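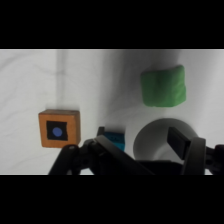 La presente guía establece el procedimiento para grabar demostraciones por guiado manual y por teleoperación en las estaciones de manipulación del laboratorio Feron. Va dirigida al personal que ya ha completado la formación de seguridad y que dispone de un usuario activo en Zirar, el programa de registro. Antes de la primera toma conviene revisar lo que percibe la cámara de la muñeca. Con el cubo naranja a un lado, la plastilina verde al otro y los dedos negros de la pinza en primer plano, el operador debe prever qué objeto quedará tapado al cerrar: el bloque azul verdoso, situado tras una de las mordazas, se distingue solo en parte. Si el objeto que se va a coger no se aprecia con claridad suficiente, modifique la aproximación y no la posición de la cámara, cuya calibración es común a todas las sesiones.

28 compartidos

Preparación de la sesión

Abra Zirar, seleccione la estación y cargue la ficha de la tarea. La ficha contiene la frase de instrucción que acompañará a cada episodio y no debe modificarse una vez iniciada la serie. Lleve el brazo a la posición de reposo, abra la pinza por completo y espere la confirmación en la barra de estado. Los relojes de ambas cámaras han de estar sincronizados – el programa lo indica junto al nombre de cada una – antes de habilitar el botón de grabación.

Guiado manual

Active el modo de compensación de gravedad. Sujete el brazo por encima de la muñeca, con las dos manos, y desplácelo a velocidad constante hasta el punto de aproximación. No empuje nunca desde los dedos de la pinza. Al llegar al punto, deténgase un instante, pulse el pedal para marcar la posición y continúe. Las manos del operador aparecerán en la cámara fija, por lo que este modo se reserva para registrar trayectorias de referencia que después se reproducen sin intervención.

Teleoperación

Es el modo ordinario para los episodios de entrenamiento. Empuñe el mando Ding, compruebe que la escala de movimiento es la indicada en la ficha y mantenga pulsado el gatillo de habilitación durante toda la demostración. Al soltarlo, el brazo se detiene y el episodio queda marcado como interrumpido. Aproxime la pinza desde arriba, con los dedos apuntando hacia la mesa, y corrija la orientación antes de descender. Las correcciones a poca altura suelen desplazar los objetos vecinos.

Los objetos se redistribuyen entre un episodio y el siguiente. Evite las disposiciones en línea y procure que alguno de los objetos quede cerca del borde de la mesa, siempre dentro del alcance declarado.

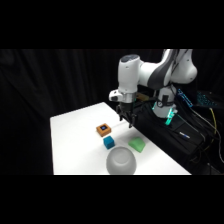 Britta Janssen advierte, en relación con este apartado, que los operadores nuevos tienden a repetir siempre la misma entrada al objeto, y que en la serie Fostlow de diciembre hubo que descartar 13 episodios por ese motivo. Propone que se alternen al menos 2 direcciones de aproximación desde el comienzo. La recomendación se incorpora a esta guía con carácter obligatorio.

Revisión y entrega

Reproduzca cada episodio antes de aceptarlo. Deben rechazarse los que contengan pausas largas, agarres fallidos sin recuperación o pérdida de señal en cualquiera de las cámaras. Un agarre fallido que se corrige dentro de la misma demostración es válido y se etiqueta como «recuperación». De los 278 episodios grabados en la serie Fostlow se aceptaron 183 tras esta revisión.

Concluida la serie, exporte los datos desde Zirar, devuelva el brazo a reposo y anote en el registro de la estación cualquier incidencia del mando o de la pinza.

3 comentarios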